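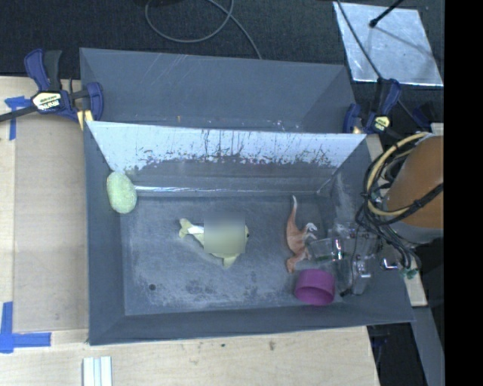 4. Setting up the Omow mixer before a concert

This section is for the person who prepares the sound in the hall. It explains the connection of the Omow mixer, the sound check with singers and instruments, and the settings you should save before the public comes in. If your system is fixed in the building, begin at 4.3.

4.1 Before you connect anything

1. Put the mixer on a flat table with free space behind it for the cables. The ventilation holes on the left side must stay open.
2. Check that the main fader and all channel faders are at the lowest position.
3. Check that the Datlow speakers are switched off.
4. Make a list of the microphones and instruments, in the order in which they stand on the stage from left to right. Use the same order on the mixer.

CAUTION: Never connect or disconnect a speaker cable while the speakers are switched on. The noise can hurt the ears of persons near the stage, and it can damage the speaker.

4.2 Connecting the stage

1. Connect the stage box to the socket marked STAGE with the long network cable. You hear a small click when the plug is in place.
2. Connect the singers first, then the instruments, then the microphone of the presenter.
3. Connect the Datlow speakers to MAIN L and MAIN R. The monitor speakers go to MON 1 and MON 2.
4. Switch on the mixer and wait until the display shows READY.
5. Switch on the speakers last. At the end of the evening do it in the opposite order - speakers off first, then the mixer.

Note: Condenser microphones need phantom power. Press the key 48V on each channel which needs it, with the fader down. Do not use it on the channel of an old ribbon microphone.

Note: A harp or a fiddle with a pickup normally needs a DI box. If the sound is thin and has no bass, check first whether the DI box is missing.

4.3 Connecting the tablet

With the Todport app you can walk in the hall and change the sound from any seat.

1. On the mixer, open Menu, Network, and select Tablet.
2. On the tablet, choose the network with the name of your mixer.
3. Open Todport and enter the pairing code. The factory code is 3326. Please change it before your first public concert, in Menu, Network, Code.
4. Move one fader on the tablet. The same fader on the display of the mixer must follow.

If the fader does not follow, close the app completely and repeat step 3. A maximum of 2 tablets can be connected at the same time.

4.4 Sound check

1. Ask one musician after the other to play or sing as loud as they will do in the concert. For a choir, let everybody sing the loudest verse together.
2. Turn the GAIN knob until the level light is green and sometimes yellow. If it becomes red, turn back a little.
3. Raise the channel fader to 0, then the main fader slowly.
4. Add reverb only when all channels are in balance. In a church you will often need none.
5. Set the monitor speakers together with the musicians. Ask them what they want to hear more, and make one change at a time.
6. Walk to the last row and listen again.

For seated concerts we recommend a limit of 92 dB, measured at the mixer position. You can enter this value in Menu, Output, Limit. The limiter accepts values up to 105 dB, but local rules may be stricter, so please ask the hall before you change it.

CAUTION: If you hear a high whistle, bring down the fader you moved last. Do not put your hand over the microphone, this makes the whistle stronger.

Note: A full hall sounds softer and less bright than an empty one. Expect to raise the voices a little after the first song.

4.5 Saving the scene

1. Press SCENE, then SAVE.
2. Choose a free position and give it a name that another person will also understand, for example the name of the hall and the first half or second half.
3. Press OK. The display shows SAVED.
4. Copy the scene to a USB stick if you travel with the program. A scene made in one hall, such as the Sotelo, is a good start for the next one, but the gain and the limit must be checked again.

The scene does not store the phantom power. You must set it by hand after each start - see 4.2.

Text of this section: Blandine Rolland. Revised in October for software version 2.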